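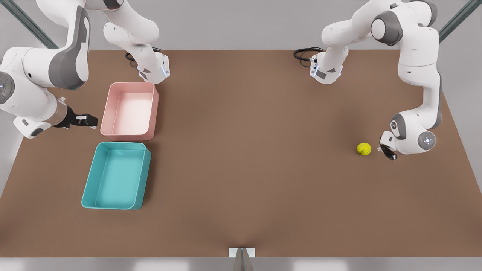

*Pink bin, teal bin, one yellow ball.*

2009-03-16

Right. Quick one tonight, bread's in the oven and I have 40 minutes.

So the allotment. Long-time readers (hi Mum) will remember I put my name down for a plot at Mullach back when we moved, and was told to expect a wait of years. Got the letter in February. Plot's mine. Half of it is, anyway, the other half belongs to Witold Dudek who has been there forever and grows mostly cabbages and opinions.

First visit was grim. Couch grass up to the knee. Somebody's old carpet laid down as weed mat and then grown straight through, so you pull and get a handful of orange fluff and no weeds. Spent the whole morning on one corner. Back is wrecked. Found a fork head, no handle, and a tap that isn't connected to anything.

Soil's better than I expected though. Dark, bit heavy down the bottom end where the water sits. Witold says lime it. The lady at Skerkari (the nursery out past the rail crossing, not the hardware place) says don't you dare lime it till you've tested. Bought the test kit. Haven't used the test kit.

What's going in, as of now:

- garlic, two rows, along the fence
- broad beans, because everyone says you can't kill them
- silverbeet
- some kale I was given in a margarine tub, could be anything really
- rhubarb crown if I can get one off someone for free

No potatoes this year. I know. But the bottom end floods and I'm not digging up slime again like at the old place.

Fees are $120 for the year, which covers water and the mower, though the mower has been "away getting fixed" the entire time I've had a key. Colour me surprised. You also owe them two working bees. Did my first one already, moving mulch from the big pile to the slightly smaller pile. Met a nice couple from the plot by the gate, forgot both their names straight away. Sorry if you're reading.

Oh and the compost argument. There is one. It's about citrus peel and it has been going on since before I arrived — there are notes taped to the bays, with replies written underneath in diferent pens. I am staying well out of it. I put my peel in the bin at home like a coward.

Things I still need: a decent wheelbarrow, gloves that fit, a handle for that fork, netting before the birds notice the beans. If anyone has a barrow sitting under the house doing nothing please get in touch, I'll pay in silverbeet come winter. Wheel can be flat, I've got a pump.

Meant to write up the sourdough as well, since three of you asked, but the short version is it went flat again and I think my kitchen's too cold at night. Trying the starter on top of the fridge this week. Will report back. Current loaf smells allright so far.

Timer's going. More on the weekend if it doesnt rain — if it does, I'll be at home finally doing that soil test.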